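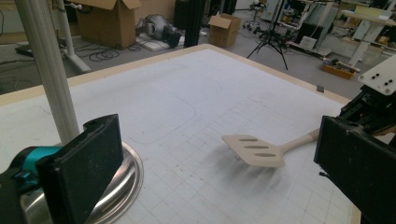
Television and Its Audiences
Handout 4: The renewal story

Set viewing is the first two episodes of The Banau Road, the travel series made by Trotwood. Reading is Otakar Ďurica's chapter on entertainment news, pages 21 onwards.

A renewal story asks whether a programme will come back. Most of them don't know. Look at how long the article takes to admit this, and at what fills the gap: a presenter says they'd love to do more, a producer says there is plenty left to film. Neither of them pays for the series. Treat both as publicity until you find someone who does.

Ďurica collected 1,426 such stories and argues that they "keep a programme warm" between series. Maybe. He shows that the stories exist and that people click on them. He doesn't show that a single viewer came back because of one, and his sample stops in December, when half the schedule is repeats anyway. I'd also like to know how he counted the same press release printed on several sites. The appendix doesn't say.

Points to check in any example you bring:
Who is quoted, and were they speaking to this reporter?
Is there a date for the decision, or only "soon"?
Does the headline ask something the text never answers?
Are viewing figures given, and over how many days?

Vendwood's claim that Banau was "a hit in every market" should be handled with care. It names no markets.

Written task: 800 words on one renewal story of your choice, due April 22, 2026. Fan forums may be quoted but don't count as evidence of audience size. Matoušek's essay on travel presenters is optional, and rather kind to them.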